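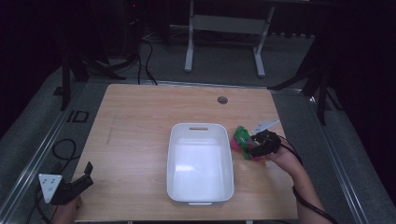

Writing Down What the Hand Does

Morfudd Vaughan keeps the handling rules for demonstration recording at Cultbridge on two sheets of paper. The earlier version ran to 18 pages, and operators had stopped opening it. The short version came into force in October and covers only what a person must do between picking up a pair of hand-held grippers and putting them down again.

Most of it concerns consistency. A demonstration is useful for training when the motion in it can be reproduced by an arm that has no wrist, no fingertips and no sense of what the operator meant. Rule 1 therefore prohibits contact between the bare hand and the object once recording has started. If an item rolls out of reach, the take is closed and marked as void. Operators may not nudge it back with a knuckle.

Rule 2 covers tracking. Any marker plate has to stay clean and firmly fixed, and a sleeve or cable may not cross it. Cables are routed back along the forearm, with enough slack for a full reach across the work surface. Vilgot Lunde, who audits recordings for the parts supplier Novier, rejects takes in which the cable pulls on the tool. "The operator corrects for the pull without noticing," he says. "The policy then learns the correction."

Soft goods get a paragraph of their own. Fabric and plush items are to be gripped with enough closure to hold them and no more, lifted clear of the container rim, and released only when the hand has stopped moving. Dropping from height is allowed if the task sheet says so. Throwing is not.

Wear is the part of the document that has caused the most argument. Finger pads collect lint and dust, and their edges begin to lift. Vaughan's rule calls for a visual check of both pads before each block of 100 takes, with the result entered in the log even when no action follows. A dirty pad may stay in service. A pad that has shifted on its finger may not.
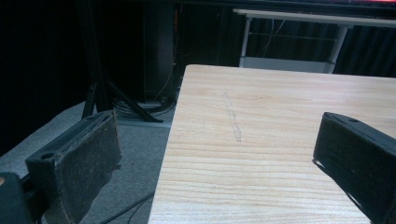 Gripper fingers over the work surface. The left pad carries lint, and its edge is fraying at the top corner.

Lunde would go further and replace pads on a fixed schedule. Vaughan objects that a data set recorded only on new pads misrepresents the machine that will use it. The current text leaves the decision to the shift lead and requires the pad's installation date.

Surface marks are treated in the same way. Scuffs on a tabletop are recorded once, at setup, and left alone. Cleaning one away midway through a block changes the background, and the block must be split at that point.

The next revision, to be tested at the Clalimix site, adds a clause on floor cables within the operator's standing area. It also changes the void code from a free-text note to a single digit.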